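Hidau Chores: Garden Bags

Data card and README for the garden bags part of the Hidau chores set
Maintainer: Béla Vincze
Last edited: June 26, 2022

What this is

Recordings of two robot arms doing one small household job: taking bags of soil and fertilizer out of a wooden shelf unit and putting them in a plastic basket. A person drives the arms for every recording. The set exists to train and test programs that do the same job without the person.

The larger question behind the Hidau chores work is whether a machine can be left alone with ordinary tidying. For this job our answer at the moment is "sometimes, slowly, and with someone in the room." Please read the section on known problems before quoting anything from this file as evidence in either direction.

The job

The operator is told to empty what they can from the shelf into the basket and to leave the rest of the workspace as it was. The vase, the brush, the white mesh rack and the wire basket on the back wall are not part of this job. They stay in because other parts of the set use the same workspace, and because a program that only works on a bare table is of little use in a house.

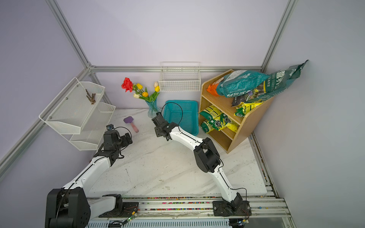 Workspace with the bags at the shelf and the teal basket on the floor panel. Both grippers are clear of the shelf.

Either arm may be used. Most operators fetch with the right arm, which has the shorter reach to the shelf, and keep the left one near the basket. A handover between arms is allowed and is marked in the notes when it happens. Using both arms on one bag is also allowed. Throwing is not.

What is in the download

There are 1000 recordings in the main folder. A further 11 are in a folder named "held," which should not be used for training. Please keep to this even if you are only trying things out. We had to rebuild the held folder in January when we found copies of it in the training data of our own Clestia program.

Each recording folder has:

- video from the fixed camera
- video from the camera on each wrist
- joint positions for both arms
- gripper opening, as commanded and as measured
- notes.txt, written by the operator straight afterward
- result.txt, which holds one word: done, partial or failed

Partial means at least one bag ended up in the basket and the operator stopped before finishing. It does not tell you how many bags were left. If you need that, it is usually in the notes.

We did not remove failed recordings. Several people have asked for a clean version with only the good ones. You can make it yourself by reading result.txt, but Pap, the older of our two programs, got worse at picking up dropped bags when we trained it that way.

Why bags

Rigid things such as blocks and cups have been handled well by arms like these for a while. A bag changes shape when it is picked up. The contents run to the bottom, the top folds over, and the printed side that the camera was following may turn away. The surface is slippery and in places shiny.
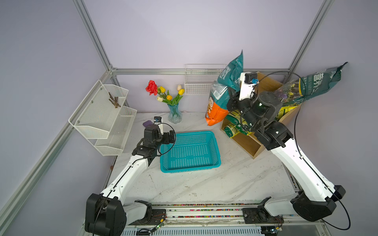

Photo: Béla Vincze, Hidau chores set. Free to reuse with credit.

The teal and orange bag is the one we use most when comparing programs. In this shot the right gripper has it by the side and the left gripper is over the rim of the basket. A grip on one side lets the bag tilt, and a tilted bag needs more room over the rim than a program expects if it learned mostly from level ones. Operators correct for this without thinking about it. Neither of our programs does so reliably.

The large dark green bag is harder. It is long, it leans, and it can take up most of the basket if it goes in first. Order matters in this job and we give the operators no instructions on it, so you will see several approaches.

How the programs do so far

We ran Clestia and Pap on the real arms with the same starting layouts as the held folder. "Finished" means what the operators mean by done, with no help from a person.

Clestia: finished 3 of 11
Pap: finished 2 of 11

A failed run most often ended with a bag caught on the basket rim while the arm kept pushing down. The next most common was the gripper closing beside a bag and the arm carrying nothing to the basket, opening, and going back for more.

These are small numbers from one workspace. They do not show that Clestia is better than Pap.
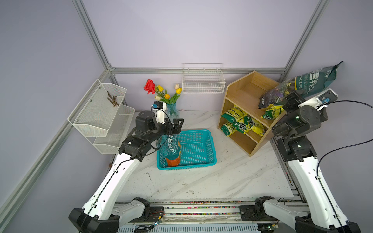 Known problems

1. The specks on the table are not cleaned up on a fixed schedule, so the amount differs between recordings. A program can learn to use this as a clue to how far along the job is. We have seen it happen once.

2. The wrist cameras are often blocked by the bag being carried. Do not rely on them alone for the drop.

3. The arm cables pass in front of the bags in the fixed camera view. Automatic outlines of the bags tend to break in two at the cable.

4. Operators look at the workspace directly as well as at the video. They know things that the recordings do not contain.

5. One room, one table, one basket. Results from here should not be described as results for homes.

Loading

Unpack everything into one folder and run the Stotell reader on it. Stotell checks that the three videos in each recording have matching lengths and lists any that do not. If you use your own reader, line the streams up by the time column and not by row number. The joint data runs faster than the video.

Reporting mistakes

Send the recording folder name and the time in the video to Béla Vincze. Wrong entries in result.txt are fixed in place and listed in changes.txt. Videos are never replaced. If one is bad, the whole recording is moved to a folder named "withdrawn" and its number is not used again.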